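3.2 Timing of launch announcements

The second part of the study deals with the period between a team's first public confirmation of a launch date and the first official pre-season test. Team press offices treat this period as a single campaign, but in the material we collected it falls into two phases with different audiences. The first is aimed at trade media and sponsors. The second is aimed at supporters, and most of the photographs and short video clips are released then.

Interviews were held with communications staff at two teams in a national single-seater series, referred to here by their entrant names, Guscombe and Sillitz. Both run cars on a control chassis, so neither had a mechanical novelty to reveal, and the launch centred on livery, drivers and commercial partners. Krisztina Boros conducted the Guscombe interviews and Yolanda Ferreira those at Sillitz. Transcripts were coded separately by both authors and disagreements were settled by discussion.

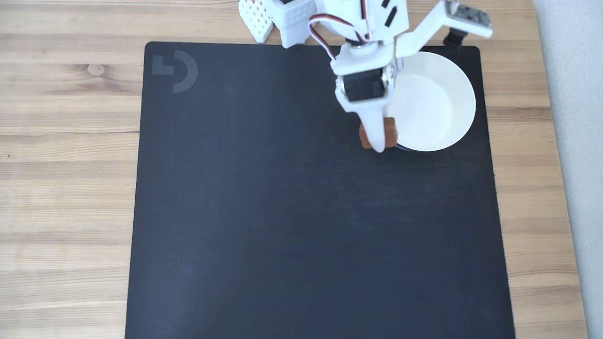 Figure 2. White robotic arm over a black mat on a wooden tabletop.

Guscombe confirmed its date early and held to it. The team's reasoning was that a fixed date gave its title sponsor, Kikuchi, time to organise guest travel and to approve the artwork for the car. The cost of this approach was a long quiet stretch after the announcement. Staff described it as the hardest part of the winter, with journalists asking for details that could not yet be released. A planned teaser showing the rear wing in the new colours was withdrawn after the sponsor requested a change to the position of its logo.

Sillitz took the opposite course. Its date was confirmed only once the second driver had signed, and the launch was combined with a filming day at the circuit. Running the car in front of invited media reduced the cost of the event, as the track had already been hired. It also meant the programme depended on the weather. Respondents at Sillitz said that a wet morning would have left them with no usable footage before the test, and that no alternative venue had been booked.

The two teams also differed in how they dealt with rivals' dates. Guscombe did not alter its plans when another entrant, Istine, chose the same week. Sillitz checked the published calendar before committing and moved its own event to avoid a clash. Staff at both teams said that being first mattered less to them than having a clear day of coverage, although sponsors tended to favour the earliest date available.

Attendance was not a reliable guide to coverage. The Guscombe launch drew 4,000 supporters to a public square, but most of the written reports that followed were short and relied on the press release. Sillitz admitted accredited media only and received longer articles, several of which included interviews with the race engineers. We would be cautious about generalising from this, given the small number of cases and the different standing of the drivers involved.
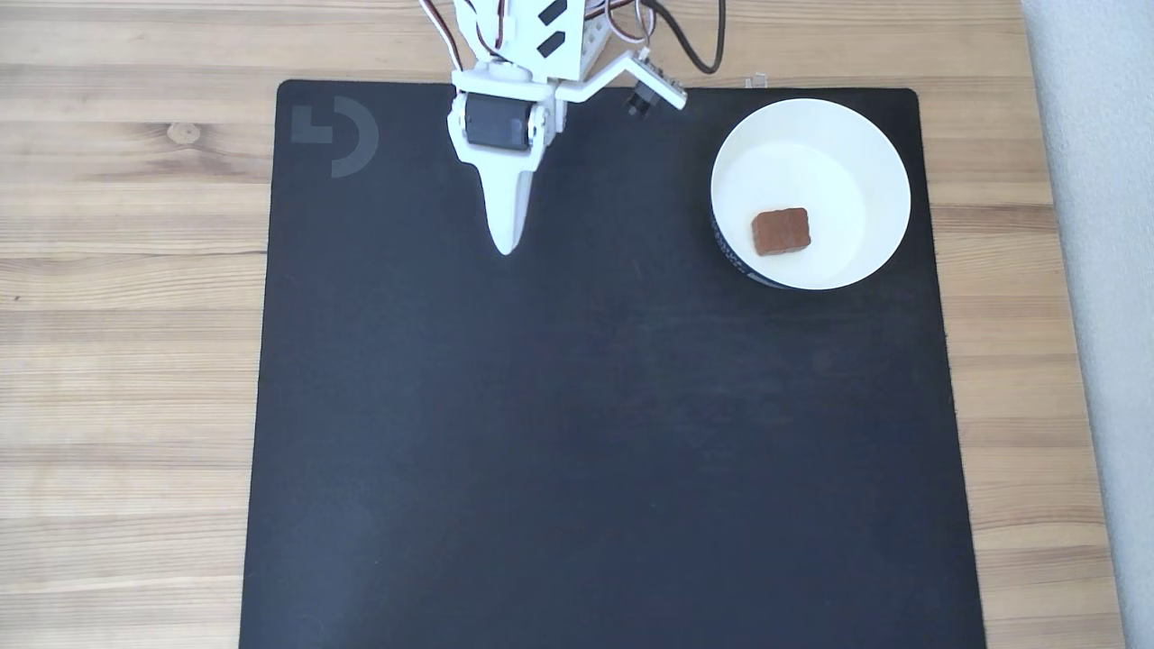

3.3 Supporter responses

Responses were gathered through an online questionnaire that opened in April and was distributed through the mailing lists of both teams. It contained five items on the launch itself and a free-text box. Respondents who had attended in person were asked to say so, and their answers were analysed separately from those of people who had followed the launch online.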